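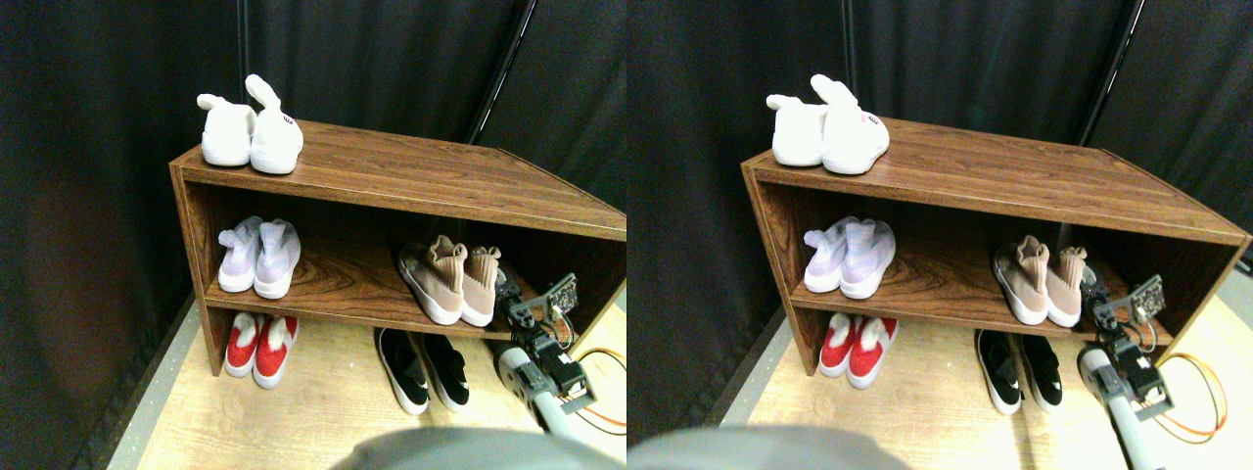 Valdir Sales wrote in to say that the arm hasn't taken the dull part of the job away, it has moved it: "I used to spend the morning bending down for shoes and now I spend it making sure they're where the arm expects them, and my knees are better for it but my eyes get tired." Several people at Drundale have told us much the same, so the tips on this page are mostly about setting up and less about lifting.

They work for a shoe rack in a hallway too, if you leave out the parts about the arm.

## Setting out the rack

- Wipe the shelves with a barely damp cloth before anything goes on them, then dry them. Grit makes a shoe slide when it's nudged.
- Keep the two shoes of a pair side by side with a finger's width between them. If they touch, the arm tends to bring both or knock one over.
- Leave open shelf between pairs. With a lavender pair at one end and a pink pair well along from it, there is space to come in from the side.
- Put pale or fluffy shoes on top. They pick up every speck from the floor, and people see the marks before you do.
- Tall knitted collars slump. Roll a sheet of plain paper and stand it inside overnight, then take it out before the shift. Paper left in has caught in the fingers more than once.
- Black shoes under a dark rack are easy to miss, for people as well. Pull them forward a little.

## Before you switch on

Run your hand along the front edge of the rack and check it hasn't shifted. A strip of tape on the floor at each end will tell you quickly. Look at the cables next. They should lie flat on the floor with a bit of slack, and well away from where you walk.

Tie back sleeves and lanyards. If you need to straighten a shoe halfway through, stop the arm first and say out loud that you've stopped it. Wellington Portela started doing this on the early shift and the rest of us picked it up.

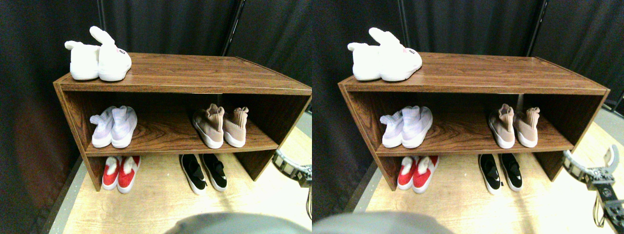
**Drusbridge Works – Shelf and Sorting Team**

## What has changed for us

We put 804 pairs through in April. That isn't far off what we did by hand, and we'd ask people not to use it as a target. The difference is in who does what. Fetching from the low shelf and the floor used to go to whoever was youngest, which was never written down anywhere. It goes to the arm now, and the checking is shared.

Checking is slower than it sounds. You are looking for a swapped left and right, a crushed heel, a label folded under. Change over every 2 hours and have a proper break from it. After lunch is the worst time, so put two people on then if you can.

Some of us miss handling every pair. You notice a loose sole with your thumb long before you see it. We've kept one box in 12 for hand sorting, partly for that and partly so that new starters learn how a sound shoe feels. Camargo dropped theirs and have since brought it back.

## When a shoe gets dropped

1. Stop the arm and wait for it to be still.
2. Pick up the shoe and its partner and put both to one side.
3. Check the toe and heel for scuffs. A soft pencil rubber lifts most marks from white soles.
4. Note the shelf it came from in the red book. Don't bother with the shoe's colour unless it's the third time.
5. Start again with the next pair and come back to the dropped one at the end.

## Cleaning up

Brush fluffy linings with a dry nail brush, going one way only. Knitted uppers want cool water and a drop of washing-up liquid on a cloth, and they should dry away from the heater. Keep spray cleaners off the gripper – spray on the cloth, over by the sink.

Spare cloths are in the tall cupboard next to the Lorano delivery shelf. Please bring the dirty ones back to the bin by the door, and initial the sheet if you take the last pack.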